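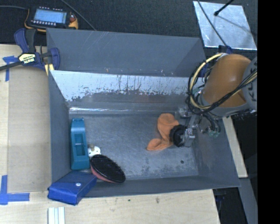

Equipment Planning Coordinator, Automation

Humach
Full time, two-year fixed term
Reports to: Fenna Brouwer, Operations Manager
Posted: Mar 27, 2022

Humach sorts and repacks mixed returned goods for retailers. We are adding robotic picking cells to our floor at Hovland and need someone to run the buying side: what we need, what it costs, when it arrives, and what has to be in place before it gets here.

We have had one trial cell in use since November. The next stage is to buy and install 8 production cells over the two years of the contract. The engineers choose the robots and write the programs. You will look after the equipment plan and the budget that goes with it.

What the job involves

You will keep a single equipment list for the program, covering arms, grippers, bins, vacuum and air supply, guarding, cabling, benches and spares. At the moment this lives in several spreadsheets that don't agree with each other. Sorting that out is the first task.

You will get quotes, compare them on the same basis and write up a recommendation for each purchase. Quotes for robot cells are hard to compare. One supplier includes the base, the controller and commissioning, another lists the arm only. We expect you to find the gaps and get them priced before anything is signed.

You will also:

- prepare the capital budget each year and a monthly forecast against it
- track lead times and tell the engineers early when a part will hold them up
- plan consumables such as suction cups, hoses, filters and fittings, working from the wear records kept by the technicians
- compare leasing with buying where a supplier offers both
- arrange floor space, power and compressed air with the building owner ahead of each delivery
- check deliveries against the order and chase what is missing
- keep warranty, service and calibration dates up to date
- plan for the resale, return or scrapping of equipment we no longer use

Our current suppliers are Getunine for grippers and tooling and Mondent for bins, benches and guarding. Both agreements come up for renewal during the term and you will run the renewals. We have not chosen a supplier for the production arms.

About the work area

The goods we handle are mixed. Soft items, hard plastic, small toys and cases can all come through the same bin, and the gripper has to cope with each of them. This affects what we buy. A tool that is cheap and quick on rigid items may be no use on cloth, and changing tools costs cycle time. You don't need to be able to solve that problem, but you do need to follow the discussion and know what it does to the budget.

You will spend most of your time at a desk and 2 half-days a week on the floor with the technicians. Safety boots are required and we pay for them. The work area can be noisy when the vacuum pumps are running.

What we are looking for

- at least two years in purchasing, planning or project costing, in manufacturing, warehousing or a similar setting
- good spreadsheet skills, including building a forecast other people can read
- experience reading technical quotes and drawings well enough to ask the right questions
- clear written English
- a current driver's licence, as some supplier visits are outside the area

Experience with industrial robots, conveyors or packaging machinery is useful. So is experience with import duties and freight. A trade background is welcome, and we don't require a degree.

Hours and conditions

Hours are 40 per week, Monday to Friday, with a start between 7 and 9 in the morning. There is some early or late work when equipment is being delivered. This is taken back as time off. Up to 80 hours of paid training can be used over the term, including supplier courses on robot safety and cell maintenance.

Pay depends on experience and will be discussed at the first interview. Parking on site is free. There is a bus stop at the front gate, but service is limited before 7.

How to apply

Send a resumé and a cover letter of no more than one page to Fenna Brouwer through the Humach careers page. In the letter, please describe one equipment purchase you were responsible for, what it was budgeted at and what it ended up costing. Purchases that went over are fine to write about.

Shortlisted applicants will be asked to a first interview by phone or video. The second interview is on site and includes a short exercise in which you compare quotes for the same cell. You will be given the quotes when you arrive and no preparation is needed. You will also meet the technicians and see the trial cell.

If you need any adjustments for the interview or for the job itself, tell us in your application or call the Hovland office. Applicants must be legally entitled to work in Canada. Applications from agencies will not be considered.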